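Before You Sign for the Arms: speaker notes
Abrehet Admasu, equipment planning session, after lunch

Open cold, no thank-yous. Ask who in the room has a quote on their desk right now. Wait for hands. 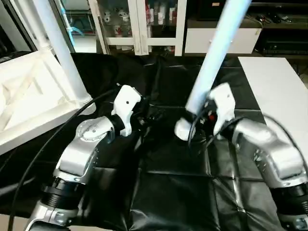
Then ask who has a line in the same budget for the person who'll stand beside the thing for the first year. Expect fewer hands. That's the talk, more or less.

Gromilby story. They budgeted for the arms and the grippers and left out cabling, spare fingers, table coverings and freight. Extras came to $3,284 before anyone had run a job. Don't name the manager. He's a decent bloke and he's probably in the room.

Next, the vendor figures. Protham quoted 900 cycles an hour on a demo part. Our own part, our own bench, our own lighting: 398. I'm not calling anyone a liar. I am saying bring your own part to the demo, and if they won't run it, go home.

Slow down here – people write this bit down.

Service contracts. Bukimetti wanted $2,672 a year and the response time was "best effort". Ask what that means in hours. Get it in writing. Ask who pays if the unit has to be shipped back to the manufacturer's service centre.

Payback. I've yet to see a payback spreadsheet that included the week everything sat idle waiting on a connector. Put the week in. Put two in if you're regional.

If Trịnh's team asks about leasing: fine for a trial, read the exit clause first. I'd still push for a June start so the trial isn't swallowed by the holiday shutdown.

Skip the maturity slide if we're running late. I don't believe it anyway.

Questions. Leave the checklist up on the screen and keep the clicker away from the laptop.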